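Give the Commentary Track Back to the People Who Made the Film

12/5/24

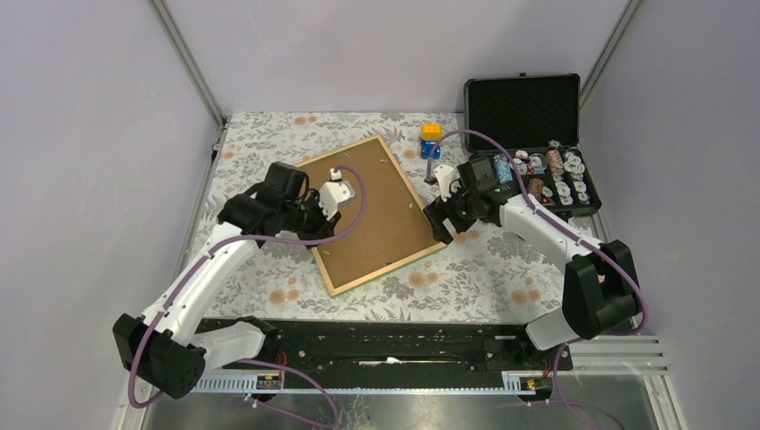 A cork board on a floral tablecloth, with two robot arms at work.

I bought the new disc of Vandetti last week, mostly for the commentary. The old DVD had one, recorded by the director and his editor, and it was the reason I kept that disc for 11 years. The new one has a film historian in its place. He is well prepared and he speaks clearly. I turned it off after the second reel.

My complaint is with the label, Fistico, and with most of the labels putting out older thrillers now. They have decided that a commentary is a lecture. Someone reads out careers, release dates and the other titles each actor made that year. I can look all that up. What I can't look up is why the hotel hallway is lit from the floor, or who talked the lead out of wearing a hat.

The old track was messy. The two men went quiet during the train sequence - they were plainly just watching it - and they argued over which of them had cut the wedding. You learned how the picture was put together because they kept remembering it wrong and correcting each other.

I know the usual answer. People die, or they want more money than a run of 1,188 copies will cover. Fine. But the editor, Thắng Sầm, is alive and gave a talk at the Plarkham festival in February. I was there. He spoke for 2 hours without notes, and he told a long story about losing a can of negative that isn't on any release I own. Somebody could have put a microphone in front of him.

And where the old track exists, license it. Fistico did exactly that for Lưu, which has 3 commentaries on one disc, including the original, and it's the best thing they've released. The restoration on Vandetti is as good as that one. The grain is intact and the night scenes finally have some black in them. I'll keep it for the picture, and the DVD stays on the shelf next to it.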